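Week 9: Bin picking with learned grasp ranking
Last updated: 2 November 2021

9.1 Where we left off

Last week's planner assumed a known object pose. In a bin that assumption fails early. Parts occlude one another, lean on walls and shift when a neighbour is touched. The method covered in these notes, which the lab calls Iltholm, drops pose estimation and ranks candidate grasps directly from a depth image.

9.2 Formulation

Let a candidate grasp g be a position, an approach direction and an opening width. The sampler draws 2,000 candidates per depth image. A network assigns each one a score s(g), trained against the binary outcome of earlier attempts. Candidates are then filtered:

(a) reject if the swept volume of the fingers meets the bin model;
(b) reject if the wrist would collide with a wall at any point on the approach;
(c) reject if the inverse kinematics solution lies within 10 degrees of a joint limit.

The highest-scoring survivor is executed. If none survives, the arm attempts a push and the image is retaken. Note that (b) is evaluated along the whole path. Checking only the final pose is the most common error in assignment submissions.

9.3 Wall effects

Grasps near the centre of the bin are limited mostly by neighbouring objects. Grasps near a wall are limited by the arm. Sloped walls help a little, as the wrist can be tilted to follow the slope, but they also let a block rest at an angle the sampler seldom proposes. Dolores Baptiste's modification adds 4 tilted approach directions to every candidate within one finger length of a wall. It costs planning time and recovers many of the leaning cases.

Rectangular blocks are used in the Ulturau trials. Their flat faces give plenty of antipodal pairs, so a failure can usually be traced to reachability or to the ranking.

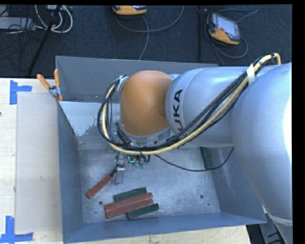 Xuelian Xiong disagrees with that last claim: flat faces lying against each other look like a single surface in depth, and the sampler then proposes widths that span two blocks. On this view a share of the failures logged as ranking errors should be charged to the sampler. The log format doesn't separate the two. Treat the failure categories in the reading with some caution.

9.4 For the tutorial

Derive the rejection test in (b) for a wall inclined at angle θ to the vertical. State which finger dimensions you need. Then explain how the test changes if the gripper is allowed to rotate about its approach axis during descent.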